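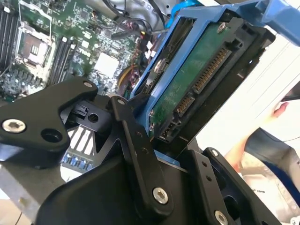 Tiruwork Gashaw back on Uvent?

tealkettle
Did everybody see her post this morning? She's apparently out of the finale reunion with her voice completely gone, doctor's orders, no talking for 14 days. Poor thing! I've watched Harbor Wives since season 3 and she IS the reunion.

mokfan_jo
Saw it. I feel bad for her, but I also think the timing is pretty handy. Bimla Kaushik was going to ask her about the boat party on camera.

tealkettle
Oh come on. She was croaking all through the October episodes, go back and listen to the dinner at Damian Hofstetter's place (the one with the fondue). You can't fake that.

mokfan_jo
You can if you're on TV for a living, lol. I'm not saying she's lying, I'm saying I'd like to hear it from somebody other than her own account.

dorrie_k
Platby had it too, but all they did was copy her post and add a picture of her dog. So that's no help.
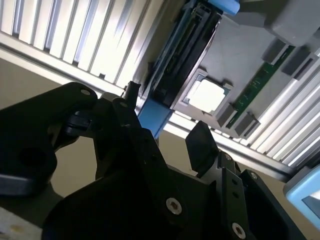 gus_in_the_den
My money's on her being there anyway, sitting next to Mechthild with a whiteboard. I have every reunion saved at home and she has never once skipped, even the year she walked off and came back in a different dress. Those recordings are why I care about drives at all, and anything with a bit of blue plastic on it, like the piece behind the black metal in that picture, makes me think of my old recorder. 148 episodes on that thing and my wife wants it out of the den.

dorrie_k
Gus, keep the recorder! They cut the dress part out of the Uvent version.

mokfan_jo
They did?? That was the best bit. OK, a whiteboard I would watch.

tealkettle
Same. And Jo, if Beat Kofler says on his show tonight that she's really sick, you owe her an apology.

mokfan_jo
Fine, but Beat would say anything for 400 likes. I'll be on here at 9 either way.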